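Spent part of Thursday reading up on whether machines can do chores yet, home ones and shop-floor ones. Going to put it in a thread so I stop repeating myself in replies. 1/

Short version: some jobs, slowly, in a tidy space, with a person nearby. I know that's dull. It's where things are. 2/

The jobs people ask me about most are laundry, dishes and "can it do my paperwork". They mean the last one as a joke, but filing is a good test. Paper bends, sheets stick together, and a folder doesn't stay the shape you left it. 3/

Compare that with lifting a box. A box is the same box when you come back to it. The packing place I used to work at in Rembridge had a machine for boxes years ago and it was fine. It never went near the delivery notes. We did those by hand, hole punch and all. 4/

The other thing is the fastener. A metal clip with two prongs is easy for fingers and awkward for almost anything else. You have to get the holes over both prongs and then fold the prongs down without the sheets sliding about. My lot used to bend them and swear. 5/

Two arms matter more than I thought they would. One to keep the folder still, one to deal with the loose sheets. I tried filing one-handed at the kitchen table to see how bad it was. Got 9 sheets in and gave up. 6/

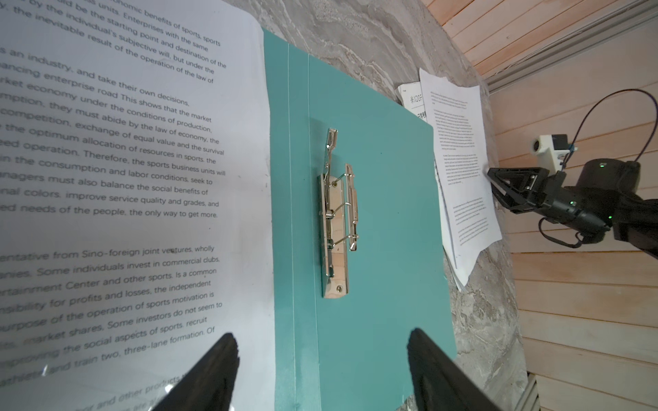
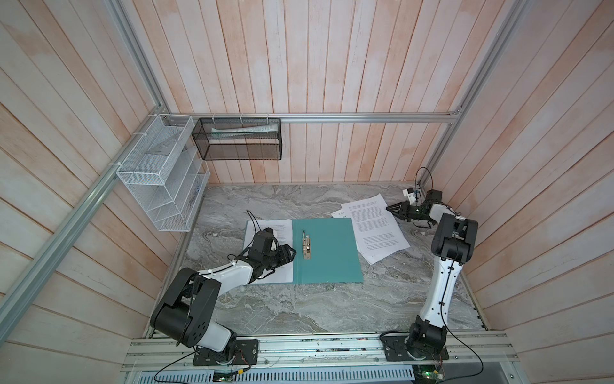
Is a machine that can file papers any closer to doing the washing-up?
A bit closer, mostly in how it uses two hands together. Water, grease and glass are separate problems and each needs its own practice. 7/

On practice: these things learn from lots of goes at the same job. One write-up I saved, from a small outfit called Golluvholm, put it at 3093 attempts for a single folder task. A new starter in an office gets shown once and is left to it. 8/

The same write-up said 154 of those were thrown out before training. It didn't say why, and I'd like to know. If they were thrown out because the paper slipped, those are the ones I'd want to see. 9/

Speed is the bit that gets left out of the clips. Check the corner for "2x" or more before you get excited. If there's no label, watch something falling and see if it looks right. 10/

Someone asked about Hito, the home one with the waiting list. I haven't used it so I can't say. From the manual, it wants a clear floor and decent light, and it won't do stairs. My flat has none of the first two. 11/

Shop floor is further on than home, and I think that will stay true for a while. In a shop you can fix the table height, fix the lighting and put the folders in the same place every morning. At home the folders are under the cat. 12/

If you want something longer, the Bošković report has a decent chapter on paper and cloth. The middle part is heavy going but the tables at the back are clear. 13/

What I'd buy today: a dishwasher, a robot vacuum if you've got hard floors, and a folder with a better clip. I'd hold off on anything with arms for the house. 14/

Will add to this in December when I've been round the trade show. If you work somewhere that has arms doing a proper shift, tell me what they do and what they hand back to you – I'm more interested in the second part. 15/15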